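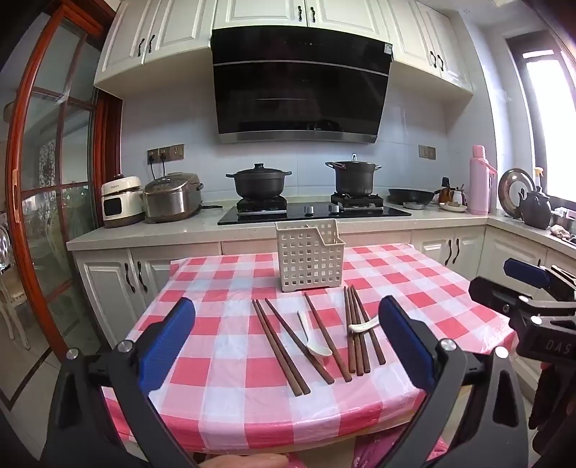
Yaneth Mosquera spends most of her working day in other people's kitchens. She collects examples for Zarneo, whose learning system is meant to pick up ordinary table chores.

"I do the job with the grippers in my hands, and the camera on them records it," she said. "Then I mess the table up and do it again."

Her group has 3,709 recordings so far. Of those, 1,394 involve chopsticks or spoons.

"Chopsticks are slow going. They roll, and they lie on top of each other. You have to pick one and commit to it."

Barış Taşdemir, who checks the recordings, throws some out. Most of the rejects are drops, he said, though he keeps a drop if the person picks the thing up again and finishes.

"We want the recovery in there," he said. "The system is going to drop things too."

The group moves to a new home after every 600 recordings. Mosquera would like to stay longer in each. "By the time I know where to stand, we're packing," she said. The next move is in October.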